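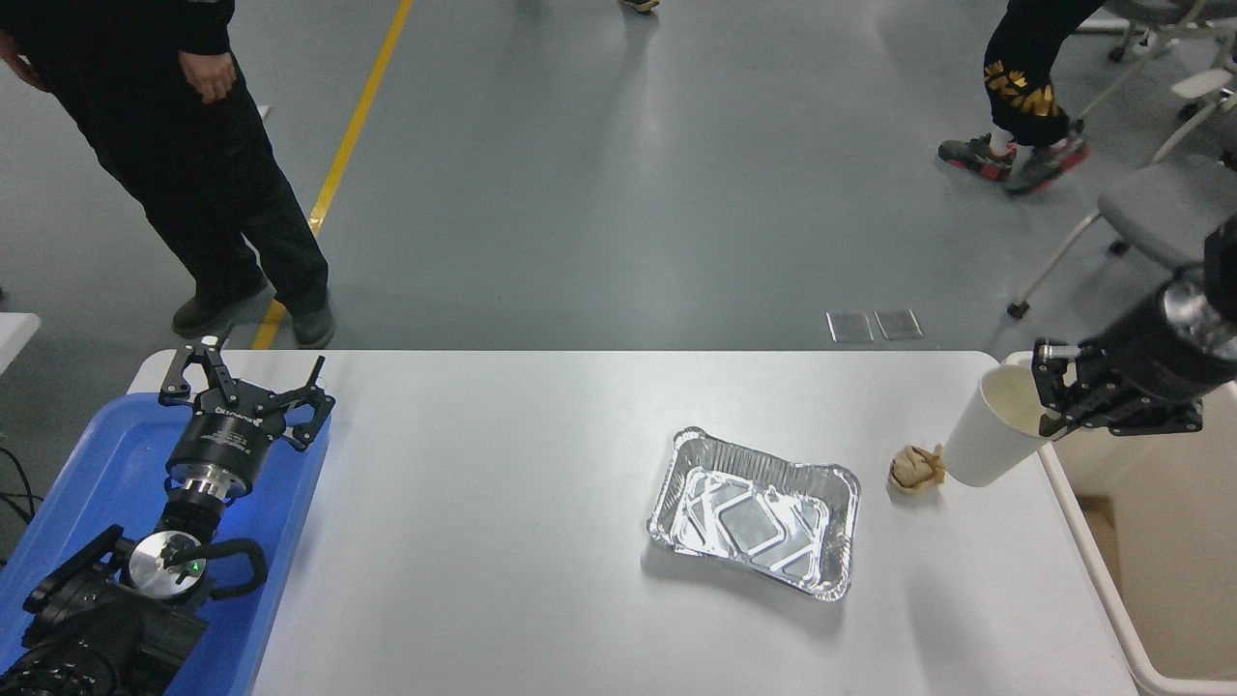
Nasby, 17. Oktober 2020

Varkex ist eine Software zur Steuerung und Planung von zweiarmigen Manipulationsrobotern. Sie wird in Nasby entwickelt und verbindet die Bildverarbeitung, die Bewegungsplanung und die Regelung der Greifer in einem gemeinsamen Laufzeitsystem. Der Schwerpunkt liegt auf Aufgaben an einem Tisch, bei denen leichte und verformbare Gegenstände bewegt werden, zum Beispiel Pappbecher, Aluminiumschalen oder kleine Teigwaren.

Geschichte

Varkex ist aus einem älteren Programm mit dem Namen Misum hervorgegangen. Misum konnte nur einen Arm steuern und arbeitete mit fest gespeicherten Bahnen. Wenn ein Gegenstand anders lag als beim Einrichten, musste die Bahn von Hand korrigiert werden. Der Planer von Varkex wurde deshalb neu geschrieben. Von Misum sind die Treiber für die Gelenke und das Format der Protokolldateien geblieben — ältere Aufzeichnungen lassen sich darum bis heute öffnen. Die erste Fassung für zwei Arme wurde im Februar fertiggestellt.

Aufbau

Das System besteht aus mehreren Prozessen, die über einen gemeinsamen Speicherbereich Daten austauschen. Die Wahrnehmung erhält die Bilder einer Kamera am Kopf des Roboters und schätzt daraus die Lage der Gegenstände auf der Tischfläche. Für jeden Gegenstand wird eine Hypothese geführt, die aus Position, Orientierung und Objektklasse besteht. Wird ein Gegenstand von einem Arm verdeckt, bleibt die letzte Hypothese erhalten, bis sie bestätigt oder verworfen wird.

Als schwierig gelten glänzende Oberflächen. Eine leere Schale aus Aluminiumfolie spiegelt mit ihren zerknitterten Wänden und dem geprägten Boden das Deckenlicht, und die Segmentierung zerfällt dann leicht in viele kleine Flächen. Varkex fasst solche Flächen nachträglich zusammen, wenn ihre äußeren Kanten ein Rechteck bilden. Bei Bechern wird zusätzlich die Richtung der Öffnung bestimmt, denn ein liegender Becher verlangt einen anderen Griff als ein stehender.

Bewegungsplanung

Der Planer trägt den Namen Yip und kann auch ohne die übrigen Teile von Varkex verwendet werden. Er berechnet für beide Arme eine gemeinsame Bahn, wobei jeder Arm die Bewegung des anderen als bewegliches Hindernis behandelt. Pro Anfrage werden höchstens 4000 Stützpunkte erzeugt. Findet Yip innerhalb von 300 Millisekunden keine gültige Bahn, so wird ein Arm angehalten und nur für den anderen geplant. Der wartende Arm kann dabei über einer Ablage stehen, etwa über einem Kunststofftablett am Rand des Tisches, während der zweite einen Becher am Rand fasst.

Liegt ein kleiner Gegenstand direkt neben dem Ziel, etwa eine Teigtasche neben einem Becher, so wird um ihn ein Sperrbereich gelegt. Die Größe dieses Bereiches ist einstellbar. Ein zu großer Wert führt dazu, dass der Planer keinen Griff mehr zulässt.

Greiferregelung

Für Parallelgreifer mit zwei Fingern besitzt Varkex eine eigene Regelung. Die Schließbewegung wird in eine schnelle Annäherung und eine langsame Kontaktphase geteilt. In der Kontaktphase wird der Motorstrom beobachtet, und bei dünnwandigen Bechern wird die Bewegung schon bei einem kleinen Anstieg beendet. Die Grenzwerte stehen in einer Textdatei und können im laufenden Betrieb geändert werden.

Werkzeuge

Zum Umfang gehört ein Abspielprogramm, mit welchem Kamerabilder, Gelenkwinkel und Entscheidungen des Planers zeitgleich angezeigt werden. Außerdem gibt es eine Sammlung von 516 aufgezeichneten Abläufen, gegen die jede neue Fassung geprüft wird. Davon enthalten 108 Abläufe mindestens einen umgefallenen oder liegenden Becher.

Einschränkungen

Durchsichtige Gegenstände werden von Varkex nicht zuverlässig erkannt. Auch Personen, die sich hinter dem Tisch bewegen, werden nicht verfolgt. Die Wahrnehmung schneidet das Bild an der Tischkante ab und wertet den Bereich dahinter nicht aus. Für die Absicherung des Arbeitsraumes ist daher ein getrenntes System nötig.

Siehe auch: Misum, Yip (Bahnplaner)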